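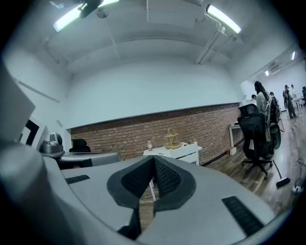
Section 7: Setting Up Your Kement Desk Phone

Welcome to the part of the manual most people turn to first. If you have just taken over a desk in a shared office and found a Kement phone in its box, you are in the right place, and you won't need any tools beyond a pen to press the small reset button. Set aside a quiet stretch of the morning if you can, before the calls start coming in.

Before you begin

Check that you have the base, the handset, the coiled handset cord, the flat network cable, the power adapter and the folding stand. Older boxes also include a wall plate, which you can put away in a drawer unless you plan to hang the phone. You will also need your extension number and the four-digit starter PIN from whoever looks after the phones in your building.

Note: If your office runs its calls through a Prolier switchboard, your network cable may already carry power. In that case you can leave the adapter in the box — the phone will wake up by itself once it is connected.

Connecting the phone

1. Turn the base face down on a soft cloth. The screen scratches more easily than you might think, and a folded sweater will do nicely if you have no cloth.

2. Slide the tabs of the stand into the lower pair of slots for a low angle or the upper pair for a steep one. Push until you hear a click on both sides.

3. Plug one end of the coiled cord into the handset and the other into the socket marked with the little handset picture. The headset socket next to it looks almost the same, so take a second look.

4. Run the network cable from the socket marked LAN to your wall jack. The socket marked PC is for passing the connection along to a computer, and you can leave it alone for now.

5. Connect the power adapter if you need it, turn the phone right side up, and wait for the green light to stop blinking.

Caution: Use only the adapter supplied with the phone. The one from the older Olaniyan series fits the socket but delivers the wrong voltage and can damage the base.

Signing in

6. Press Menu, scroll down to Account, and press OK.

7. Type your extension and then your starter PIN. If you slip, the left arrow erases one digit at a time.

8. Choose a new PIN when the phone asks for one. Please don't pick your extension again, tempting as it is!

9. Lift the handset and dial 430 to reach the echo line. Say a few words, and you should hear them played back to you. If your voice sounds faint, press the upper volume key while the playback is running and the phone will remember the new level.

Filling your phone book

The phone book holds 2,000 entries, and the first 40 can be given a speed key. Most people put the front desk on the first key and their most frequent caller on the second, but arrange them however suits you. If you are moving from a Kamau phone, your old contacts can be brought across under Menu, Contacts, Import. Leave the phone plugged in until the word Done appears — a long list can take a few minutes.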